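Trusbridge drift fault

The Trusbridge drift fault (I've also heard "the Pop creep," after the firmware it lives in) is a failure in two-finger robot grippers where the fingers slowly change how hard they squeeze over a long run of small jobs. I've been keeping this article going since I first ran into it myself, so forgive me if it sounds more like me than like an encyclopedia!

Background

Pop is the control program that ships with the Jendusura gripper, and Trusbridge is the test bench where the fault was first written up, in April. The bench work was kitchen stuff: plates, cups, squeeze bottles, anything that gives a bit when you hold it. Soft plastic is where the fault shows up first. A plate doesn't care much about a few extra newtons, but a sauce bottle very much does.

What goes wrong

Pop sets its zero point when the gripper powers up, with the fingers closed, and then never checks it again. Every grasp leaves a tiny error in the finger position, always in the same direction, and the errors pile up. At Trusbridge the first bad squeeze came on grasp 282 of a run, and the bottle let go of a good part of its sauce before the arm stopped. The force limit should have caught it, except that the limit is worked out from the same zero point, so it had wandered off too (I still find this a bit scary).
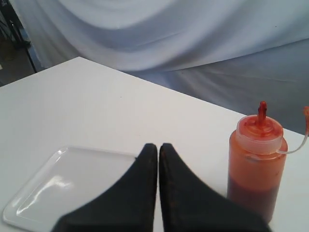 Clevinau wrote in to say that a worn fingertip can look just like drift in the logs, and that people should swap the tips before they go blaming Pop. I think that's fair, and I've done it both ways. New tips moved the first bad squeeze later in the run, but it still came.

Safety

Most of what drift does is messy and harmless. The worry is a hand. A gripper that thinks it's being gentle will keep closing on a finger for longer than it should, and the stop button is your only real backup. Keep it within reach, and don't hand objects to the arm late in a long run.

Workarounds

Re-zero the gripper every 200 grasps, or every 20 if you're handling anything soft and full. It takes 13 seconds and you do it with nothing between the fingers. Power cycling works too, though you lose the log, and then you can't tell anybody what happened.

There's a patched Pop going around that re-zeros by itself whenever the arm goes home. I've only tried it on plates so far.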